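Communiqué de presse
Mornateck, juin

Projet étudiant Fustard : ouverture de la phase d'acquisition de gestes de manipulation

L'atelier de robotique de l'école Mornateck annonce le démarrage de la phase d'acquisition du projet Fustard, consacré à l'apprentissage de tâches de préhension à partir de démonstrations humaines. Le projet est conduit par des étudiants de deuxième et de troisième année, dans le cadre du module « Systèmes automatisés », sous la responsabilité de Radosław Bednarek, enseignant en commande des systèmes.

Les démonstrations sont réalisées sans bras robotisé. L'opérateur tient en main une pince instrumentée et exécute lui-même le geste ; les images enregistrées servent ensuite à reconstituer la trajectoire de l'outil et l'ouverture des doigts. Les séances ont lieu dans le grand hall, au rez-de-chaussée et sous la mezzanine, sur du mobilier courant : tables, chaises, étagères ouvertes. 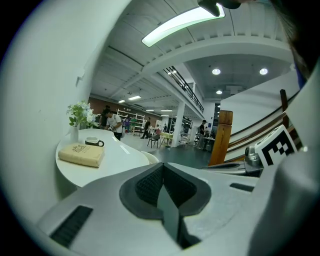 Le plan d'acquisition comprend 7 familles de tâches, parmi lesquelles la saisie d'une tasse par l'anse, le déplacement d'un livre fermé et le rangement de petits objets dans un casier. L'objectif fixé pour la fin du semestre est de 900 démonstrations validées. Une démonstration est retenue lorsque la trajectoire est reconstruite sans interruption et que l'objet reste visible pendant toute la phase d'approche. Les enregistrements rejetés sont conservés séparément, avec le motif du rejet.

Chaque séance est limitée à 40 minutes par opérateur. L'étalonnage est refait à chaque changement d'opérateur et après toute intervention mécanique sur la pince. Les fichiers sont vérifiés le soir même par un second étudiant, qui n'a pas participé à la prise.

Le choix d'un lieu de passage répond à une contrainte du cahier des charges. Les essais de l'an dernier, menés devant un fond uni, avaient donné un modèle peu fiable dès que l'éclairage ou l'arrière-plan changeait. Les nouvelles données intègrent donc les reflets du sol, les luminaires du plafond et la circulation des personnes.

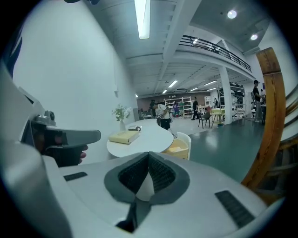
Le traitement est assuré par Makska, chaîne logicielle développée au sein de l'atelier. Elle synchronise les flux, estime la pose de l'outil et découpe les séquences en phases d'approche, de saisie, de transport et de dépose. La version employée, numérotée 1112, corrige un défaut de datation des images relevé lors des essais préliminaires. Elle restera figée jusqu'à la clôture de l'acquisition, afin que toutes les séquences soient traitées à l'identique.

« Nous demandons aux étudiants de documenter les échecs avec le même soin que les réussites. Un jeu de données dont on ignore les rejets est difficile à exploiter », précise Radosław Bednarek.

Les essais sur bras fixe débuteront à l'issue de l'acquisition, dans les locaux de la société Zieliński, partenaire industriel du module. Ils porteront d'abord sur deux familles de tâches, puis sur l'ensemble du plan si le taux de réussite le permet. Les résultats seront présentés lors de la soutenance du module, et le rapport technique sera remis aux établissements qui en font la demande.

Contact presse : secrétariat de l'atelier de robotique, école Mornateck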